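Maltotden Triathlon

The Maltotden Triathlon is an Olympic-distance triathlon held each April in the lakeside town of Maltotden. It consists of a 1.5 km swim, a 40 km bike leg and a 10 km run. The race is organized by the Radebe Multisport Club and is open to both elite and age-group athletes. Entry is capped at 700, with 500 places set aside for age-group racers.

History

The event began as a club sprint race between Maltotden and the neighboring village of Grimel. It moved to the Olympic distance after the road around the lake was resurfaced, which allowed a full bike loop without crossing the main highway. The April edition in 2020 was postponed and then run on Oct 11, 2020, without a relay division. It returned to its usual month the next year. 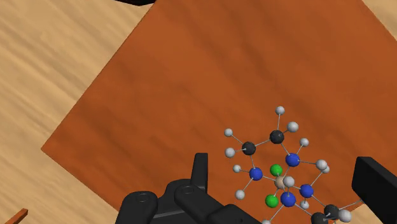 Course

The swim is a single clockwise lap of Lake Cloltstead, starting from the public beach. Wetsuits are required for age-group athletes when the water is below 16 °C, as it has been at most editions. Athletes leave the water by a concrete boat ramp and run to the transition area on the old fairground.

The bike leg is two laps. Each lap climbs from the lake to Grimel on a steady grade, then drops back by a narrower road with several tight bends. The high point is the Grimel water tower, at 1,690 feet. Drafting is legal in the elite races only.

The run is four flat laps of the lakefront path and Main Street. Aid stations are at the boat ramp and outside the Cloltstead library. The path section is packed gravel and can be soft after rain. 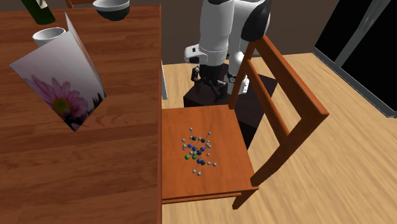 Race format

Elite women start first, followed by the elite men. Age-group waves follow at five-minute intervals, oldest groups first. The bike cutoff is two hours and 45 minutes after an athlete's wave start, and anyone still on the first bike lap at that point is directed back to transition.

A relay division for teams of three was added in the second Olympic-distance year. Relay teams start in the last wave and pass a timing chip in the transition area. They are not eligible for series points.

Participation

The largest entry came in the last year before the cap, when 1,018 athletes registered across all divisions. Crowding on the descent from Grimel that year led the club to bring in the present limit and to widen the gaps between waves.

See also

Cloltstead Open Water Swim
Grimel Hill Climb
Radebe Duathlon Series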